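Las manos de la tía Ruba y otras máquinas difíciles de fabricar

Mi vecino Svend Bech, que arregla ordenadores desde que los ordenadores eran beis, me preguntó hace unas semanas si de verdad creía que un robot iba a quitarle el trabajo. Le contesté que no lo sabía, que es lo que suelo contestar cuando alguien me hace una buena pregunta delante de un café, y me he pasado desde entonces dándole vueltas al asunto, en el autobús, en la ducha y, sobre todo, mientras hago las cosas de la casa, que es donde mejor se piensa en las cosas de la casa.

Llevamos años oyendo que las tareas repetitivas serán las primeras en desaparecer. Yo lo he escrito aquí mismo, creo que más de una vez, y me temo que lo escribí sin haber mirado con suficiente atención qué es una tarea repetitiva. Porque uno piensa en apretar tornillos y se imagina siempre el mismo tornillo, en el mismo sitio y con la misma luz, y eso existe, claro que existe, en las fábricas grandes. Pero en el taller de Svend, o en la cocina de cualquiera de ustedes, el tornillo está detrás de un cable, el cable está enganchado en una pestaña y la pestaña la diseñó alguien que aquel día tenía prisa por irse a comer. 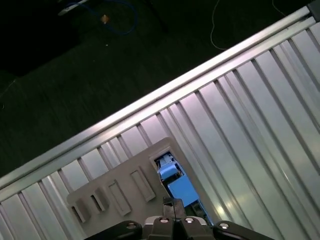
Tengo una tía política, Ruba Chidiac, que trabajó media vida en el taller de confección de los Salameh y que todavía hoy, con la televisión puesta y contándome la vida de sus sobrinas, encuentra con la yema del dedo el hilo suelto de un dobladillo. No lo mira. Si le pregunto cómo lo ha encontrado se encoge de hombros y me dice que estaba ahí. Pues bien, ese «estaba ahí» es, a mi modesto entender, el problema entero de la robótica doméstica. Nosotros traemos de serie una piel que nos avisa, una muñeca que cede sola cuando algo se resiste y unos cuantos años de haber roto cosas en la infancia, y con todo eso abrimos un cajón atascado sin enterarnos siquiera de que estaba atascado.

A una máquina hay que explicárselo todo, o bien enseñárselo muchas veces, que viene a ser la moda de ahora y que me parece, dicho sea con cariño, una moda bastante sensata. Una pieza gris sobre un metal lleno de brillos ya es un pequeño acertijo para una cámara: los reflejos cambian en cuanto uno se mueve un palmo, y lo que parecía un borde resulta ser una raya de luz. Y eso que un plástico rígido tiene la cortesía de quedarse quieto y conservar la forma. Los cables, en cambio, no tienen forma ninguna, tienen la que les da la gana, y lo mismo les pasa a las sábanas, a las bolsas de la compra y a las mangas de los jerséis.

Por eso me hacen gracia – una gracia un poco cansada, lo admito – los anuncios en que un brazo reluciente dobla una toalla en una cocina donde no vive nadie. Mi amigo Fadi Nasrallah, que es ingeniero y bastante más paciente que yo, me regaña cuando digo estas cosas. Sostiene que hay que fijarse en la pendiente y no en la altura, que hace una década aquello ni siquiera se intentaba y que yo habría escrito el mismo artículo refunfuñón sobre las lavadoras. Puede que tenga razón. Mi abuela desconfió de la suya hasta que un mes de diciembre se le agrietaron las manos con el agua helada, y a partir de entonces no consintió que se hablara mal de ella.

Pero fíjense en que la lavadora no aprendió a lavar como lavaba mi abuela. Se inventó otra manera, un tambor que da vueltas, y nosotros acomodamos la casa a su alrededor. Con un ordenador abierto no hay tambor que valga. Hay que meterse dentro, entre la fuente y los discos, apartar sin arrancar, tirar de un conector lo bastante fuerte para que salga y lo bastante flojo para que no se lleve detrás media placa. Svend hace todo eso tarareando. Yo lo he intentado dos veces y las dos acabé llamando a Svend.

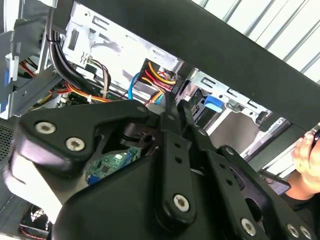
Última modificación de esta página: 24 de abril de 2021

Entre los cables amarillos, rojos y negros que salen de un conector y unas pinzas de metal y plástico hay una distancia que se mide en milímetros y también, sospecho, en años. No sé cuántos. Desconfío de quien me da la cifra exacta, y desconfío igual de quien me asegura que no ocurrirá nunca, porque ese «nunca» se lo he oído a gente muy lista sobre cosas que hoy llevo en el bolsillo.

Lo que sí me atrevo a decirle a Svend, ahora que he tenido tiempo de pensarlo, es que su oficio me parece más a salvo que el mío. A juntar palabras con cierta soltura se aprende leyendo, y leer es algo que las máquinas hacen deprisa. Sacar un disco de su bahía sin romper la pestaña se aprende sacando discos, uno detrás de otro, y el mundo va a la velocidad a la que va. Si algún día llega el robot que lo haga bien, espero que le toque a Svend enseñarle, que le paguen como es debido por las horas y que le dejen tararear.

Y a mi tía Ruba, que me ha pedido que la mencione, le prometo que el primer aparato que encuentre un hilo suelto sin mirarlo se lo llevo yo a casa para que le ponga nota.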